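Folding cloth (household)

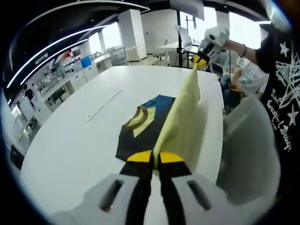
A pale yellow cloth lifted off the table from two ends, with a dark garment lying flat beside it.

Folding, as I use the word in these pages, means bringing the edges of a cloth together so it lies flat and takes up less room on the shelf. It covers sheets, towels, tablecloths and shirts (I keep socks in a separate entry, and they deserve it!). I learned it in my aunt's laundry shop in Kistwood and I've been fussy about it ever since.

Lifting

Most folds start with a lift. You take the cloth at two places, raise it, and it makes a ridge a bit like a tent. In Kistwood we called that "the roof" – I've never heard the word anywhere else, though a reader in Drorico tells me her family says "the sail." Keep some pull between the ends or the middle sags and you get a crease you didn't want.

Common folds

The half fold is the plain one, edge to edge. The quarter fold is the same thing done twice, giving 4 layers, and it's what I use for nearly every napkin and dishcloth I own. The Manolakis fold brings both sides to the center first and then closes like a book. I love it for tablecloths, but it's hopeless on anything slippery.

Garments

Shirts and tops go on the table first, neckline away from you, smoothed from the collar down. V-necks like to creep to one side, so check the point is in the middle before you turn the sleeves in.

See also: Ironing; Linen closets; Rukivico shelf method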